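So I've been living with the Prilus dishwasher since May, and I'm mostly a fan! The black rack pulls out over the lowered door and takes big round dinner plates without a fight (mine are the heavy white Hosmont ones). I load straight from the sink, and it goes fast.

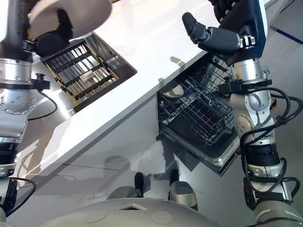
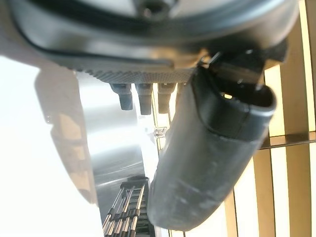 First photo: rack out, one white dish standing in it.

Gripes? Bowls tip over in the slots, and the short cycle is 30 minutes but leaves dried egg on forks. I'd still buy it again. 9 out of 12 on my very unscientific scale.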